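Progress report no. 2 to the Kalonham Makers Fund
August 2021
Project: a tabletop robot arm for our shared workshop

Hello again! The first report was mostly me apologizing for shipping delays, so I'm happy to have proper news this time. The arm is still on its bench at the Travavis workshop, the wiring is tidied up, and I've moved most of my evenings over to the software side.

The big change since last time is that I now try everything in simulation before I let the real arm do it. I fought this for a while (I like bolts, I don't like menus) but one cracked bracket back in the spring changed my mind. I've built a kitchen-type room with a marble counter and filled it with odd shapes on purpose - a bowl, a red ball, a purple stone, and a gold statuette with one arm stretched up over its head. The statuette is my favorite and also the meanest test of the lot. Coming straight down on it, the gripper has to line up with that one raised hand, and there isn't much to aim at.

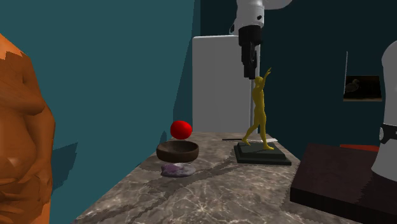
Where the numbers stand

I ran 100 simulated grasps across all the objects, and 47 of them ended with the thing held and lifted. I'd promised you 50, so I'm three short and a bit annoyed about it! Most of the misses were the ball, which likes to squirt out sideways. I also have a bug in how objects get placed at the start of a run: the bowl and the ball can begin a little above the counter, and then everything drops and shifts before the arm has planned anything. I think fixing that will buy me a few more good grasps on its own.

Money

Spent so far: replacement bracket, a new power supply, and a secondhand graphics card from Sundqvist, which ate most of what was left in the parts line. I'd like to move the unspent travel money over to parts if that's all right with you. The trip isn't going to happen this year anyway.

Next up

Fix the starting heights, rerun the same set, then try the seven best grasps on the real arm in September, slowly and with my hand on the stop button. The new finger pads from Skokivov should be here by then. I'll send the log files along with the next report.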